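Kerkura planner: replanning stalls with two arms and the wrist view
Forum > Motion planning and control > Simulation
6 replies

plurk_user
March 10, 2020
I'm running Kerkura against our simulated cell and the planner keeps stalling when both arms want the same bit of table. Log says 876 replans in one run, nearly all of them from the right arm. Anyone seen this? Collision margin is 30 mm, timeout is 2 seconds.

majdi.qaisi
30 mm is far too much if the grippers have to work close to a box. Drop it to 10 and try again.

stondico_fan
Disagree with Majdi. A smaller margin hides the problem. If both arms are planned separately, each one treats the other as a fixed obstacle and you get the same loop, just later. Plan them together or give one of them priority.

majdi.qaisi
Joint planning over both arms is slow. We tried it at MacLeod and went back to priorities within a month.

stondico_fan
Then we agree on priorities. I still wouldn't touch the margin first.

F. Thammasiri
Can you post the overhead view and the wrist view? I'd like to know what the perception side is getting before blaming the planner. Shadows have caused trouble for our handle detector before.

plurk_user
Both from the same setup:
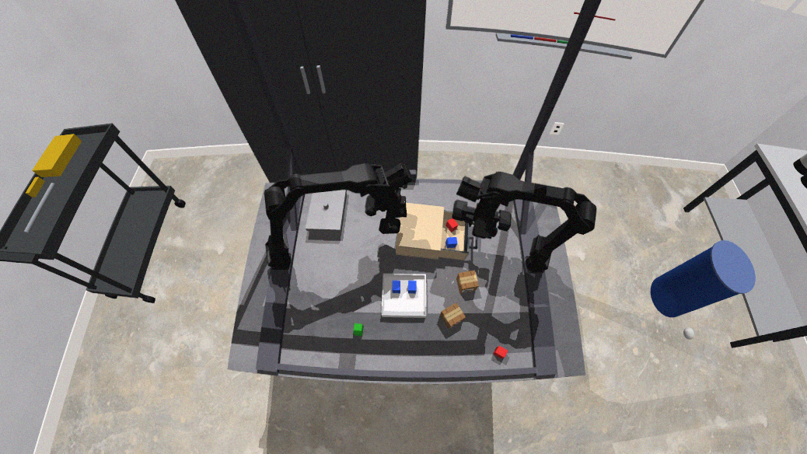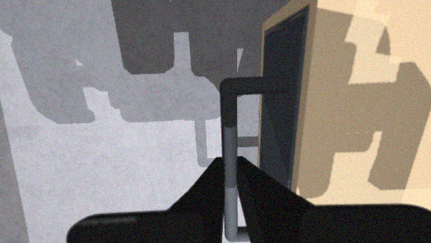 The detector is the stock one that comes with Plurkley. I haven't retrained it. Handle pose jumps by a few centimetres between updates, and every jump over the threshold triggers a replan. I had put that down to the arm moving.

F. Thammasiri
I'd start there. Turn shadows off in the renderer and leave everything else alone. If the replan count drops, it's the detector. If it stays put, go back to what stondico_fan said about priorities.

majdi.qaisi
Fine, but log the pose at the same time, or you won't know which jump set it off. The option is under diagnostics, off by default.

plurk_user
Will do both. Leaving the margin at 30 for now so I only change one thing. The run is 1454 steps long, so I'll post the log when it's through.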